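"The hand must be bored before the robot can learn"

Stedex has its office on the second floor, over a shop for bicycle parts, and the stairs are steep. I came there on a Thursday in October to speak with the woman who leads the teaching group. She asked me not to print her name, as the company has a rule about it, so in this text she is only "the lead." She has worked with robots for 12 years, and for the last four of them her job is to collect demonstrations, which means that people do a task by hand or by remote control and the robot later learns from the recordings.

I expected a hall with big machines. The room where we sat had desks, two shelves with boxes, and a coffee machine that made more noise than anything else. The arms are kept one floor below, she told me, and most of her people do not visit them every week.

"When I started, everything was remote control," she said. "You sat with two handles, you looked at a screen, and the arm followed you with a small delay. The delay is small, but your body knows it. After one hour the neck is stiff. After three hours you begin to make strange movements, and the robot learns the strange movements also."

She still uses remote control for certain work. Her group has a project called Falleck, where the arm must pull connectors out of a panel, and there she wants the person to feel the limits of the real joints. "If the arm cannot turn its wrist that far, the operator should find it out in the first minute," she said. "With a tool in your hand you can turn any way you like, and then you have a beautiful demonstration which the arm is not able to repeat."

For the table tasks it is different. There the group works with hand-held grippers that carry a camera, so that the recording is made from close to the place where the fingers meet. The set of table tasks is called Espinoza. I asked if there is a story behind the name, and she said that there is one, but it is long and not very good.

In Espinoza the tasks are ordinary. Somebody picks up a cup and sets it on a plate, or folds a cloth twice, or puts a pen back into a holder. Each person has a list for the shift and does every task many times, with the objects moved a little between the rounds. By the end of September they had kept 3,285 demonstrations. I wanted to know how many were thrown away, and she made a face. "Around 14 percent. In the spring it was worse, but in the spring we were all learning." 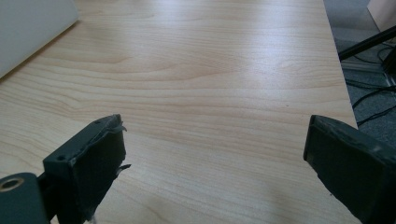 What makes a demonstration bad was the question I had brought with me from home, and she answered it for a long time. The first reason is speed. New people want to be fast, and a quick hand makes a blurred recording. The second reason is the tool itself, and this she considers her own fault and not the fault of the operators. The fingers are dark gray and quite simple, and along the inner edge of the left one the lighter gray material hangs in thin torn strips, near the top and again lower down. "You see these threads? They are in the view of the camera," she said. "For a person it means nothing. For the learning it is a thing that moves near every object, and we do not want it to become important." Now there is a check before each shift, and a finger with a frayed edge should go to the repair box. She admitted that the check is sometimes forgotten when the morning is busy.

The third reason is one I would not have guessed. People are too clever. If the cup stands in a difficult position, an experienced person gives it a small push with the side of the finger and then takes it easily. The lead showed me this with her own cup and two pencils. "It is nice, we all do it at home in the kitchen. But one person pushes, the next one goes around, the third one lifts from above. The robot gets three answers to one question and it stops in the middle." For this reason each task has a short written agreement about how to do it. The agreement for folding the cloth is the longest and was rewritten in the summer after many discussions.

I asked if it is tiring to be so regular for a whole shift.

"Yes. I say to new people, the hand must be bored before the robot can learn," she answered. "When you are still interested, you try things. We have also a recording day for trying things, and those files go into another folder."

A shift of demonstrating is never longer than four hours, with breaks. Some of the operators listen to radio plays. One of them came from a bakery and is, according to the lead, the most even worker she has had, with hardly a file to throw away.

The recordings are cut and sorted in a program called Nandgate, which the company wrote for itself. She opened it on her laptop and let me sort a few. I had to mark the moment when the fingers close and the moment when they open again. I was sure that it would be simple, and in my third file I marked the closing much too late. She corrected it without a comment.

Before I left, we went down to see one of the arms try the cup and the plate. It moved more slowly than I had imagined. At the first attempt it took the cup well and placed it half over the rim of the plate, where it stayed leaning. At the second attempt the cup stood correctly.

"The first one was mine," the lead said, and she meant the movement. She believes she can recognize her own way of coming to the plate, a bit from the left and a bit too high. Her colleagues do not agree with her about this. She plans to record the plate task again before winter, with lower approaches, and she has already put herself on the list for the early shift.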